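Can a council revote on something it already voted down?

Our town council here in Domlow voted down the rental inspection ordinance in February. Lost by 2 votes. Now its back on the agenda, same title, same sponsor, and as far as I can tell the same text with one paragraph moved. Is that allowed? I thought once a bill fails its dead for the session. The agenda packet went up at 4 pm the afternoon before the meeting and runs 59 pages, so no, I have not read the whole thing. Also the sponsor says she has a petition with 1287 names. Does that change anything?

Posted by tallgrass_kim

Depends on your rules of procedure. Look for "reconsideration" and "renewal" - two different things and people mix them up constantly.

Reconsideration = same meeting or the next one, usually has to be moved by somebody who voted on the winning side. So a no voter in your case. Sounds like that window closed.

Renewal = brought back later as a new item. Lots of councils allow it after a set wait. Ours in Geston is 40 days, yours could be longer or there may be no wait at all. Some places say the text has to be "substantially different" and then everyone argues about what substantially means.

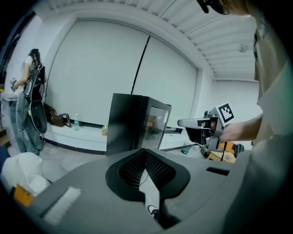

Call the town clerk, ask for the rules as currently adopted. Not the ones on the website, those are often out of date. Ask which section they used to put it back on. They should be able to tell you that over the phone.

On the petition - read your charter. If it has an initiative process then signatures can force a vote, but they have to be on the right form and get checked. If not, it's just pressure. Still counts for something politicaly.

Posted by Polák

they do this all the time, keep bringing it back til the no votes are on vacation. go to the meeting and sign up to speak

Posted by rr_dunmore

Agree with Polák mostly. One thing to add, check your state's open meetings law on the packet timing. Where I am (Todska) the agenda has to be up a full day ahead, but the backup material doesn't. Might be the same for you. If the notice was short you can object in writing before the vote, keep a copy.

Posted by mapleside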